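Seven Weeks With a Used Fletirer

October 25, 2019

I bought a car in March without driving it, and then spent the summer explaining to people why that was fine. Then I sold that one and bought another, and this time I did drive it first, for the length of one strip mall parking lot. So I'm learning.

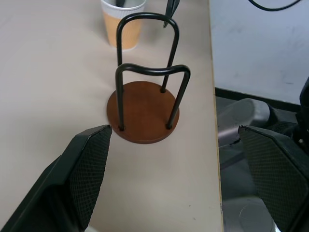
The new one is a Fletirer wagon, the long-roof version, in a green the dealer called "Forest" and my sister calls "Filing Cabinet." It came from Lozano, the used lot on the far side of Tondgate, where the salesmen wear fleece vests and let you wander until you touch a door handle. I touched a door handle.

I went in for a Trirkora. I had read everything about the Trirkora. It has the better warranty, the bigger back seat and a screen you could watch a ball game on. I sat in it for a while and pressed things. To turn the fan down you go into Climate, then into Airflow, and then you drag a little blue ball to the left while the car in front of you stops short. The Fletirer, parked next to it, has a knob. I'm a grown adult and I spent that kind of money over a knob.

The price was $200 under the Trirkora, which vanished immediately into a document fee. I asked what the document was. The salesman said it was the one I was signing.

So, seven weeks. The engine is the small turbo four and it's perfectly pleasant once it's awake. There is a pause when you first step on the gas, long enough to wonder whether you put it in gear, and then everything shows up at once. You get used to it. My wife hasn't gotten used to it and has taken to saying "any minute now" at green lights.

The ride is the best thing about it. The road into Tondgate was last paved when I had hair, and the old car used to hit every patch like a dropped toolbox. The wagon just sort of sighs over them. It leans in corners, quite a lot, and if you have groceries in the back you'll hear about it. I lost a cantaloupe on the on-ramp the first week and found it under the passenger seat, in good health.

Fuel economy is a sore subject. The window sticker it had when new is still in the glove box, and I take it out now and then the way some people look at their high school yearbook. I'm not getting that number. I did get close once, on a long flat highway trip with a tailwind and no passengers, driving the way you drive behind a police car.

The cargo area is enormous and I have already filled it with things I'm meaning to drop off somewhere. There's a hidden bin under the floor where the spare tire ought to be. In place of a spare you get a can of goo and a pump that plugs into the lighter socket. Crescencio Aguirre, who has fixed every car I've owned since college and has opinions about most of them, picked up the can, read the back of it, and put it down again without a word. I ordered a real spare the same night. It takes up the hidden bin and 2 inches of everything else, so the floor panel now sits like a crooked hat.

He did like the car otherwise. He put it up on the lift, poked around for a while and said the front brake pads were good for another winter and the rear ones weren't. The oil had been changed on time, going by the stickers. There's a small seep at the valve cover that he told me to ignore, and I've been under there with a flashlight every Sunday since, ignoring it.

Complaints, then. The seat heater has two settings, off and griddle. The rear wiper comes on by itself whenever I back up, rain or no rain, and squeaks. The key is the size of a bar of hotel soap. And the clock is four minutes fast and can only be changed with the parking brake on, according to page something of a manual that covers three cars, none of them quite mine.

I put 1,000 miles on it last month, mostly on purpose. The Trirkora is still sitting on the Lozano lot, by the way. I drove past it Tuesday and slowed down a little. Rear pads go on next week, and if Crescencio finds anything else while he's in there I'll post the bill.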